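Nemari (hand-held gripper project)

Nemari is a home-built system for recording manipulation tasks by hand and replaying them on a low-cost robot arm. It was started by Shona Forsyth in a shared workshop in Daledby and is maintained by members of that workshop. The system consists of a pair of hand-held grippers, a small recording computer, a set of household test objects, and a software package called Tudotine that turns recordings into training files. The name Nemari is used both for the grippers and for the project as a whole.

History

Forsyth began the project after building a six-joint arm from a mail-order kit. The arm worked, but programming it was slow. Each new task had to be entered as a list of joint positions, and a cup moved a short distance from its expected place was enough to spoil the run. She first tried moving the arm by hand and storing the positions. The gearboxes were stiff, and the recorded paths came out jerky.

The second approach was to leave the arm out of the recording altogether. Forsyth made a gripper with the same jaw shape as the one on the arm and fitted it with a handle. A person could then do the task at a normal pace while the gripper logged its own position and the opening of its jaws. The first version had one gripper. A second was added when it became clear that many kitchen and desk tasks need one hand to steady an object and the other to move it.

The workshop took up the project in April of the following year, and a corner of its back room was set aside for recording. Tudotine was written over that summer. Before then, recordings were cleaned up in a spreadsheet.

Design

The two grippers are built to the same plan and differ only in the side on which the cable leaves the body. Each has a pair of parallel jaws driven by a trigger under the index finger. A spring returns the jaws to the open position. Jaw travel is read by a small magnetic sensor, which replaced a sliding potentiometer after the original parts wore out.

The body is printed in black plastic in 2 halves and closed with machine screws. Early bodies split along the screw line when the trigger was squeezed hard. Later ones have a thicker wall in that area and use brass inserts in place of screws cut directly into the plastic. The jaw tips are separate parts, so that a worn or badly shaped tip can be changed without opening the body.

Both grippers are wired. A wireless version was tried and dropped. It added a battery to each hand, and the two clocks drifted apart during long sessions, which made it hard to line up the left and right recordings. The wired version takes its timing from the recording computer. The drawback is the cable, which can pull on the wrist and has to be kept clear of the objects on the table.

Replacement of a cable takes 20 minutes and requires a soldering iron. The plug at the computer end is a locking type. The original plugs were not, and several recordings were lost when one worked its way out.

Recording area

Recording is done standing or kneeling at a low table. The table has a wood-grain top with rounded corners, chosen because it was already in the workshop, and its place is fixed so that recordings made in different months can be compared. A change in table height was found to affect results more than a change in lighting, and the legs are no longer adjusted.

The floor of the area is carpeted. Cables are run toward the far side of the table where possible. The workshop's notes recommend checking that neither gripper cable crosses the front of the table before a session begins, and that long sleeves are pushed back or buttoned at the wrist.

Test objects

The project keeps a shelf of objects for practice and comparison. Most are things found in an ordinary house: mugs, clothespins, a plastic egg carton, a stack of coasters, a pencil case with a zipper. An object is kept on the shelf if it can be bought again in the same form and if it does not break when dropped.

The snack dispenser is the most used of these. It holds wrapped snack sticks in a pile on a clear tray in front of a white housing. The sticks are light, and the wrappers slide against each other, so that taking one often disturbs its neighbors. For this reason the dispenser is used as a middle step between single blocks, which are easy, and loose cloth, which the arm still handles poorly.

The basic exercise is to take one stick from the tray and hold it clear of the rest. The stick is gripped with one hand. The free gripper stays over the table, ready for tasks that continue with a handover or a placement on the other side. A take is kept if a single stick leaves the pile and is thrown out if two come up together.
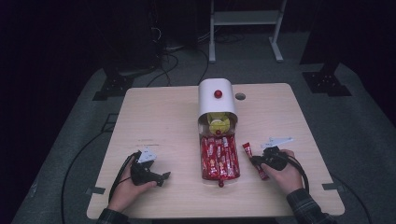 Software

Tudotine runs on the recording computer and has 3 parts. The first reads the sensors and writes a raw log. The second trims the log, matches the left and right hands, and marks each point at which a jaw opens or closes. The third converts the result to a path that the arm can follow, taking into account the arm's reach and its slower top speed.

The conversion step has been rewritten more often than any other part. A person's wrist can turn in ways that the kit arm cannot, and a path that feels simple to record may have no solution for the arm. Early releases stopped with an error when this happened. The current release looks for a nearby path and reports how far it had to depart from the original. If the difference is large, the take is set aside for a person to review.

Tudotine also keeps a plain text note with each take, in which the operator can enter the object, the starting layout, and anything unusual. Forsyth has described these notes as the part of the system most often skipped and most often needed later.

The main collection held 1691 takes when it was last sorted. Takes recorded with the sliding potentiometer are stored in a separate folder and are left out of training by default.

Use with the arm

The arm is a Lozano kit with a number of changes made in the workshop. The base was bolted to a heavier plate, the elbow belt was replaced with a wider one, and the original gripper was removed. The replacement uses the same jaw tips as the hand-held units, and tips are changed on all of them at the same time.

Only one arm has been finished. Recordings made with two hands are therefore replayed one side at a time, with the other object held in a clamp. A second arm is under construction and has been delayed by the cost of motors.

Replays are run at reduced speed with an emergency stop within reach of the operator. The workshop does not allow the arm to run unattended. Members who want to use it complete a short introduction covering the stop switch, the reach of the arm, and the order in which the power supplies are turned on.

Known problems

The position reading of the grippers drifts slowly during long takes. Operators are asked to return both grippers to their cradles between takes, which resets the reading. Takes longer than a few minutes are usually split.

The trigger is sized for a medium hand. A larger trigger exists but puts the finger at a different angle, and recordings made with it show a later closing point. Left-handed operators have reported that the order of steps in some exercises feels unnatural, and mirrored versions of the most common exercises have been added.

Thin wrappers present a further difficulty. The jaws can close on the loose end of a wrapper and leave the contents hanging, a grip that a person corrects without thinking and that the sensor does not record. Softer jaw tips reduce the problem but wear out quickly. Tests of a ribbed tip are continuing.

See also

Teaching by demonstration
Parallel-jaw gripper
Shared workshop
Robot kit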